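3. Material and sorting

The Kotgate clay pit has been dug for brick clay for well over a century, and it still surprised us. The fossils described in this section all come from the gray band near the base of the north face, a layer barely thicker than a hand, where fern leaves, seed coats and insect wings lie pressed together like pages in a damp book. We had expected scraps. What we got was a total of 1573 catalogued pieces, many with the fine veins of the wing still clear under low magnification!

Clay was lifted in blocks and wrapped in wet cloth before the trip to the Prosar field station. Blocks that dried too fast split across the bedding and were lost to us, a hard lesson from our first season (the wings go to powder, and glue does nothing for them). From the second season on, every block was opened within 40 hours of leaving the pit. Splitting was done with a thin blade along the bedding, and both faces were kept, even where only one seemed to carry a fossil. This paid off again and again. Several of the best beetle wing cases were found on the face we would once have thrown away.

Each piece was given a number, a block letter and a height above the base of the band. Pieces were then sorted by hand into plant, insect and uncertain. The uncertain group began very large and shrank as we learned what to look for: a seed coat torn lengthwise can look a great deal like a wing case, but it lacks the thickened inner edge, and under slanting light its surface shows rows of small square cells where the wing case has pits.
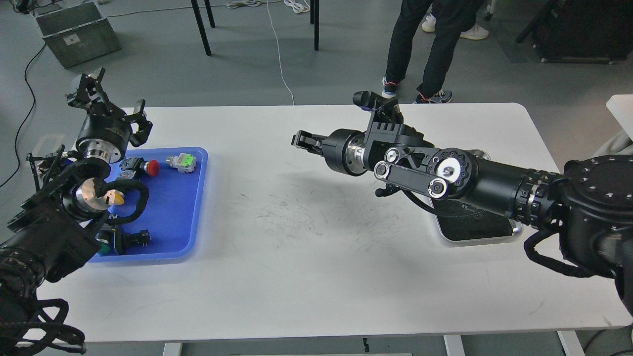

Figure 2. Two robot arms over a blue tray.

Among the insects, beetles are by far the most common, followed by true bugs and then by the group that excites us most, the scorpionflies. Only 7 scorpionfly wings have been found so far, all forewings, and 3 of them keep traces of the original color pattern as darker bands across the tip. Comparable banding is known from the Borov shales, but there the wings are shorter and broader, and the first long vein forks much closer to the base. We therefore treat the Kotgate wings as a separate form and leave it unnamed until a body is found with them.

Size was measured along the longest straight line from wing base to tip. Broken wings were left out of the size tables but kept in the counts wherever the base was present, so that two halves of one wing could not be entered twice. Drawings were made from both faces of the split and then combined. Where the two disagreed, we went back to the specimen, and a few veins that looked perfectly solid on paper were found to be cracks in the clay.

The plant material will be treated in full elsewhere. It matters here for one reason: nearly all the insect wings lie on the same surfaces as the fern leaves, and hardly any lie in the plain clay between them. We think both were carried in together by small floods, a wonderful little record of what was growing and flying at the water's edge.

Reader comments (3)

Lovely work. Did the banded wings all come from one block, or from several? It would help to know before comparing them with Borov.

We have the same seed coat problem in our material at Lyons. The square cells tip is going up on the lab wall, thank you!

Is the height above base measured from the bottom of the gray band or from the pit floor? Section 3 reads like the first, but I'd like to be sure.

Related items

Fern leaves from the Kotgate clay pit: a first list
Wing venation in the scorpionflies of the Borov shales
Keeping wet clay fossils from splitting: notes from Prosar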